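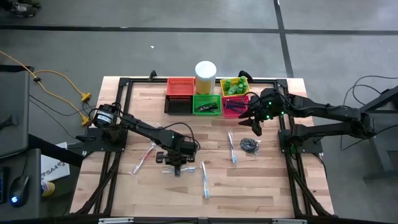

Notes on teleoperating the basket task

November 2024

The Jusum setup has been running the toiletries task for 4 weeks. The task is simple to state. Small items start scattered on the tabletop and end up in plastic baskets, one kind of item to a basket. An operator drives both arms by remote control while the joint positions, gripper commands and camera streams are logged. The policy is then trained on the logs.

We recorded 758 demonstrations and kept 697 after review. The usual grounds for rejection were a dropped camera stream, an item pushed out of reach, or an operator pausing long enough that the pause would be learned as part of the motion.

Control mapping

I started with a one-to-one joint mapping from a pair of hand-held leader arms. It is the least surprising option. The operator feels the joint limits in the leader before the follower reaches them, and there is no inverse kinematics to misbehave near a singularity. The cost is that any slop in the leader wrist shows up in the follower. I filter the wrist joints with a first-order low-pass and leave the shoulder and elbow alone. Filtering everything made operators overshoot, and they then corrected, and the corrections were in the data.

The gripper trigger is mapped linearly over most of its travel with a dead band at the open end. Without the dead band the fingers never opened fully in half the recordings, because people relax the trigger without releasing it.

Which arm takes which item

This caused more argument than the hardware did. If operators pick whichever arm feels convenient, two demonstrations with nearly the same layout can have different arms moving first. A policy trained on that will sometimes start both arms, stop both arms, and hover. The rule we settled on is that the nearer arm takes the item, and for items close to the center line the arm on the side of the target basket takes it. Only one arm is allowed over the baskets at a time.
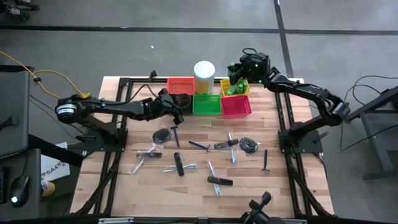

Hsin-yi Chang disagreed in the comments on my last post: a fixed arm rule makes the data clean but you lose the recoveries. Our operators at Pristmont are told to follow the rule until something goes wrong and then do whatever works. The second arm coming in to help is the most useful thing in the whole set.

I think that is right, with the condition that the recovery gets tagged. We did not tag ours. Lakmal Pathirana went back through the kept recordings and labeled them by hand, which he has asked me not to make him do again. The labeled set comes to 2954 individual pick attempts, with a failed grasp and its retry counted separately.

Packaging

Loose items are easy to demonstrate. Bagged ones are not. The operator sees the toothbrush and aims for the handle, but the fingers meet the bag first, and how the bag folds decides whether the handle ends up between them. Clear film also throws highlights that move as the arm moves, so the low camera view of the same bag can look quite different from one moment to the next.
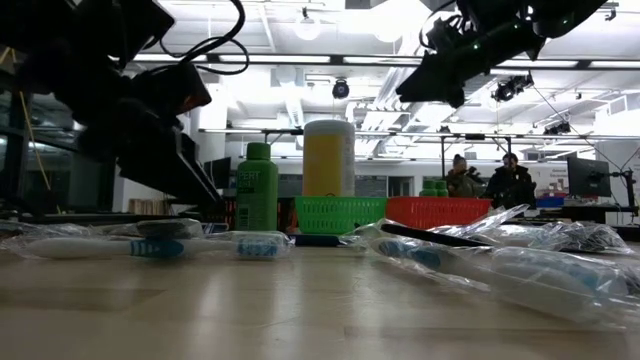
Bagged toothbrushes near the low camera, baskets farther back.

Two instructions helped. The first was to approach from directly overhead and stop just above the item before closing, so that the descent is a separate, slow segment. The second was to grasp through the bag at the thickest part of the item and ignore the loose plastic at the ends. Picking by the loose plastic works for a person. With this gripper the item swings, and releasing it over a basket becomes a matter of timing that does not reproduce well.

Harish Varma wanted to raise the lift height so that a hanging item clears the basket rims with room to spare. I was against it at first on cycle time.

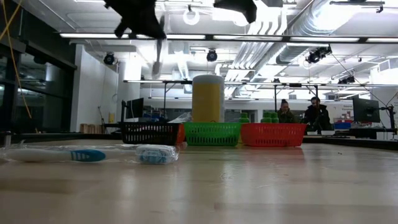

The extra height adds a little to each transfer and removes a whole category of failure, the one where the end of a long item catches a rim and rotates in the fingers. I have changed the written procedure to match his version. The older recordings with the low lift are still in the training set for now, and I intend to run one training pass without them to see whether they are doing harm.

Remaining problems

Clock offset between the low camera and the arm controllers is still corrected after the fact. Woo-jin Joo has a hardware trigger working on the bench and we will move to it when the current batch is finished.

Operator fatigue shows in the wrist trajectories well before the operator reports it. Sessions are now shorter, with the item layout reset during the break.

The bagged cables are the worst item by a wide margin. They have no handle and no obvious top, and different operators grasp them in different places. I have not found a rule for these that everyone can follow. The next batch will have more of them.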